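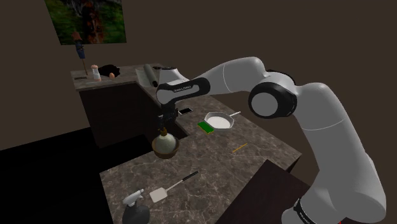

June 2022

Stock trial, fourth attempt. Bones in at 6 this morning, straight from the freezer, no roasting. Cold water to cover plus two fingers. Took 50 minutes to come up to the first bubbles on the small burner, which is slower than last time and I think better. Skimmed three times in the first hour and then left it alone. The grey foam was nearly all in the first two skims. The third was mostly fat and I shouldn't have bothered.

The probe read 96 when I went back to it at nine, too high. Moved the pot half off the flame and it settled at 91, then drifted down to 88 and I had to push it back. The burner has no position between those two. I have tried the cast iron diffuser and it overshoots, then holds the overshoot for half an hour. The Vostetti manual says the simmer plate will do it but the simmer plate is the part that wasn't in the box when I bought the stove, and the shop in town now says September for the part. Wrote the part number on the inside of the pantry door so I stop losing it.

Onion, carrot, celery in at hour four. Previously I put them in at the start and the stock came out tasting of boiled carrot and not much else. Zulema says two hours is plenty for vegetables and she would put them in later again. I will try that on the fifth. No salt at any stage. Peppercorns, one bay leaf, parsley stalks. I left out the tomato paste, as the colour on attempt three was fine but there was a sourness at the back that I couldn't reduce out.

Off the heat after six and a half hours. Strained through the coarse sieve, then again through cloth. The cloth needs to be rinsed in hot water before use or it gives a faint laundry taste, noted in attempt one and forgotten in attempt two. Rinsed it properly today. Cooled in the sink with the plug in and ice around the pot, stirring every few minutes. Down to 20 in just under forty minutes, then into the fridge with the lid ajar.

Set result at 8 tonight: firm on the spoon, holds an edge, wobbles when the bowl is knocked. Clear to the bottom once the fat was lifted. Pale amber. It is the first one I would call clear. Attempt two was cloudy all the way through and attempt three had a haze that only showed in a glass. I put the difference down to the slower start and to leaving it unstirred, but I changed both at once so I can't say which.

Yield is down. Most of the loss is evaporation from having the lid off for the whole cook. Next time lid on with a gap the width of a wooden spoon handle and see whether the temperature is any easier to hold. It may just climb.

Reduced a small saucepan of it by half to check for bitterness. None. There is a slight metallic note that I think is the saucepan, as it wasn't there in the unreduced stock. Will repeat in the enamel one.

Beatrice came by at four with the rest of the bones from Ndung'u, knuckle and neck in one bag and feet in another, labelled, which the butcher never does for me. 400 g of feet. She thinks I'm using too many feet and that the set I'm pleased with is all gelatine and no flavour. She may be right. She tasted it warm from a cup with a pinch of salt and said it was good but thin in the middle, then had a second cup. I asked what she meant by the middle and she said it starts and it finishes. I don't know how to test for that. Proposed for attempt five: halve the feet, make up the weight in neck, everything else unchanged. If the set goes soft I will have my answer on one half of it at least.

We also talked about the soup night at the Pamlow hall. She has me down for the broth and I have agreed to it, on the condition that someone else does the dumplings. The big pot there is thin aluminium and has a hot spot left of centre, so none of my burner notes will carry over. I should go in beforehand and run plain water in it for a couple of hours with the probe in. Need to ask for the key.

Bought a carton of Brodo for comparison, chicken, the low salt one. Heated to the same temperature as mine and tasted side by side. Darker than mine and much more onion. No set at all after two hours in the fridge. Sweeter than I remember. I would use it for rice and not for anything where it has to stand on its own. Poured the rest into the lentils for tomorrow.

Other jobs. Descaled the kettle. Recalibrated the probe in ice water, reading 0.4 high, so all of today's figures should come down by that much and I haven't corrected them above. Sharpened the boning knife, still a flat spot near the heel that the fine stone won't shift. Freezer is full to the second shelf. Took out the attempt two containers and gave them to the neighbour for her dogs – unsalted, but there was onion in it, and I remembered that ten minutes later and went back over to get them. She hadn't opened any. Down the sink.

Rain since lunch. Fat from today is in the blue tub, back of the fridge, for potatoes.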